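The Chair That Eats Bags

Every home has one chair that no one sits in. Ours is upholstered, comfortable and reasonably handsome, and for most of June it was occupied by a backpack. Guests stood.

If you have given up on hooks by the door (mine hold one umbrella and a dog leash; we have no dog), you may as well let the chair do the job properly.

1. Pick one bag per chair
Two bags make a pile, and a pile attracts coats. Whoever gets home first wins the seat. Everyone else can use the closet like an adult.

2. Stand it up
A bag lying on its face spills pens into the gap beside the cushion, where they join the coins and a cracker from 2 owners ago. Put the heaviest thing, usually a laptop, in the sleeve nearest your back, then set the bag upright with that side against the chair.

A red backpack on a pink armchair will win no decorating prizes, but it stays put, the front pocket faces you, and the keychain pouch hangs where a hand can find it.

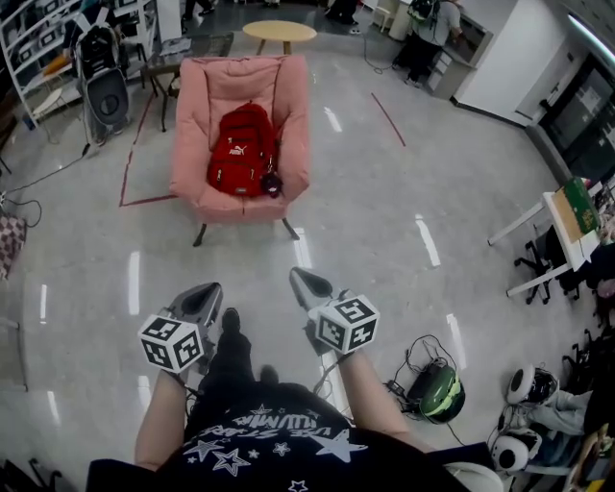

3. Check the bottom first
Bags have been on bus floors. Run a damp cloth over the base before it touches upholstery, and let it dry. I keep a Nanotton cloth in the side table for this and remember it maybe one time in six.

4. Empty it at night
Receipts, banana, gym socks. Especially the banana. My neighbor Delali Akpalu sets a timer for 6 minutes and stops when it rings, finished or not. Her bag weighs less than my keys.

5. Mind the legs
Slim chair legs on a shiny floor will slide when you drop a loaded bag from shoulder height. Felt pads help. So does not dropping it. Change the pads when they start collecting hair.

6. Give the chair back
Once a week, move the bag and sit down. Vacuum under the cushion while you are at it. I recovered 17 hairpins, and I am bald.

Next up: the treadmill, and what to hang on it.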